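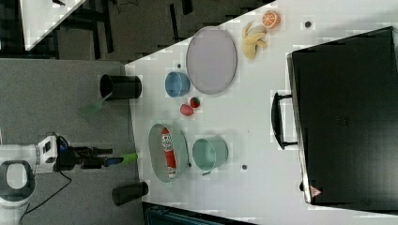 How a robot learns to tidy a table

Suppose you are asked to put a spoon in a cup. You look, you reach, you let go. Your brain does the sums for you and you never notice them. A robot has to be given some way of doing the same job, and there are two main ways to go about it.

The first is to write rules. A person types instructions such as "move the hand forward, close the fingers, lift". Rules work well if everything stays in the same place. Move the cup by the width of your thumb and the robot may close its fingers on air.

The second way is to show the robot what to do, many times over. This is called learning from demonstration. The team at the Luo laboratory in Zarelberg used it for a study called Closunus.

What is a demonstration?

A person steers the robot's arm through the whole job. While this happens, a computer stores two kinds of information: what the camera sees, and how the arm and fingers move. One complete go, from start to finish, is called an episode. The team recorded 1,514 episodes.

The things on the table are bowls, cups, plates, kitchen tools and toy food. They are moved between episodes. If the strawberry were always beside the blue bowl, the robot might learn "go to the blue bowl" when it should have learned "find the strawberry". Scientists call this a shortcut, and a shortcut fails as soon as the table changes.

What does the computer do with them?

The episodes are fed to a program called a neural network. It looks at a picture and guesses the next small movement. The guess is compared with what the person did. If the two are different, the numbers inside the program are changed slightly. Then it guesses again. This part is called training, and it took 48 hours.

Why handles are hard

A long tool such as a spatula can be held in many ways. Held near the end of the handle, it may tip or swing. Held in the middle, it is steadier, but the fingers may bump the rim of the cup. A gripper also has no skin like yours, so the robot must judge a good deal from what it sees.

The test

You would not learn much from a spelling test if you had been given the answers first. Robots are tested in the same way, on layouts that were not used in training. Kaiwen Meng, who ran the tests, compared 2 versions of the program. One had learned from 700 episodes and the other from all 1,514. Both were given the same new layouts.

The version with more episodes dropped fewer tools. It was no better at picking up the toy fruit, which both versions managed well. The team's explanation is that round things can be held from almost any side, so fewer examples are enough – but this has not been tested yet.

Words to know

Episode: one recorded go at a job.
Gripper: the part of a robot that holds things.
Layout: where everything is placed.
Training: changing a program bit by bit so that its guesses improve.

Try it yourself

Put on a pair of thick gloves and place a wooden spoon in a mug, using only your thumb and one finger. Move the mug and try again with one eye closed. Write down which part of the handle you held each time.

Next in this series: Dastadia, a robot that sorts buttons.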